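A morning at the Pundgate faucet cell

I have been on enough plant tours to know how they go. You get a visitor badge, a pair of plastic glasses that fog up, and a walk past whichever machine is behaving that day. So when Ulero opened its Pundgate site to visitors on 3 March 2022 and promised a look at "how a robot cell is really looked after," I put my name down mostly to see how much of the looking after we would be allowed to look at.

More than I expected, less than the flyer said.

Ulero tests kitchen and bathroom fittings for other companies. The cell we came to see is called Anik, and its one job is to work faucet handles. It reaches out, takes hold of a lever, swings it through its travel, lets go, backs off and starts over. A single-lever kitchen faucet gets 1,420 swings in a run, and then a person takes it off the stand and checks the cartridge for wear. That last part is still done by hand at a bench with a good lamp over it, and it was the only place all morning where I saw anybody look unhurried.

Our group had 16 people in it and the aisle beside the cell fits perhaps half that, so those of us at the back heard the first talk and saw very little. Come early if they run it again in August, which they say they will.

What the cell consists of

There is an arm on a pedestal, a two-finger gripper, a steel table with a bolt pattern, and a fence. The faucet under test bolts to a plate, and the plate drops over two dowel pins on the table. The pins are the whole trick, according to our guide. If the plate seats fully, the lever is where the program thinks it is. If there is a chip or a smear of old thread sealant under it, the lever is a little way off and the fingers come in against the side of it.

I asked what happens then. The answer was that the arm feels the load and stops. I asked how often it feels the load and stops. The answer to that took longer, and came out as "it depends on the faucet." I would have liked to see the stop log. There was a laminated chart on the fence showing uptime, with no scale on one of its axes.

The morning check

This was the best stretch of the visit and I wish they had given it the full hour. Before the first run the technician does the following, and did it in front of us:

Wipes the table and both pins with a dry cloth, then runs a fingernail around the base of each pin.

Opens and closes the gripper with nothing in it and listens. A dry slide makes a scratchy noise, and she could hear it over the compressor, which I could not.

Sends the arm to its home position and compares two scribed lines at the wrist. They have to meet. If they don't, the cell stays off until the joint has been re-zeroed.

Checks the finger pads. These are a soft molded part from a supplier called Zuccaro, and they are the thing that wears out. They are changed every 13 runs whether they look tired or not. I am in favor of this. The old way, apparently, was to change them when somebody thought they looked bad, and you can imagine how that went on a night shift.

Walks the hose and cable bundle from the base to the wrist with one hand, feeling for flat spots. The bundle has been replaced 3 times since the cell was put in, always at the same bend near the elbow. I asked why they don't reroute it. There is a plan to reroute it.

The simulated cell

The second half was in a side room with a big monitor, and I went in with my arms folded. Every new faucet model gets set up in simulation before anyone touches the real arm. The engineer loads the faucet's shape, puts it on a bare floor, and works out an approach that gets the fingers to the lever without the arm clipping the spout. High-arc kitchen faucets are the awkward ones, as the spout stands up right where you would like the wrist to go. They work with more than one view, a wide one for the path and a close one for the gripper.

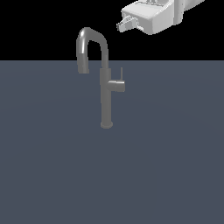
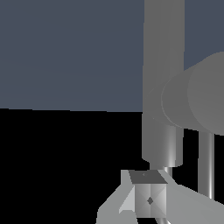
My trouble with all this is that a simulated faucet never has thread sealant under it. The pins are perfect, the pads are new forever and the cable bundle doesn't exist. I put that to the engineer, who agreed more readily than I had prepared for. The simulation, he said, is there to find the collisions you can find cheaply. It tells you whether a path is possible. Whether the pads slip on a polished lever is left for the real cell, at slow speed, with a hand on the stop button.

Fair enough, but then I would like the sales material to say so. The brochure we were handed at the door claims that new fittings go "straight from model to test." From what I heard in that room, there is a slow pass, then a second slow pass after the approach has been nudged, and then usually a change to how hard the fingers close. That is sensible work and I trust the cell more for knowing about it. I don't see why it has to be left out.

Two smaller complaints. The spare gripper was in a cabinet we were told was locked for the day, so the swap they had advertised was explained with hand gestures. And the question period was ten minutes, of which a man near the front took six to describe his own workshop.

If you go, wear flat shoes and stand on the left side of the aisle, where you can see the pins. Skip the brochure and ask the technician about the finger pads. Parking is behind the loading dock, and the gate closes at noon, so move your car before the coffee.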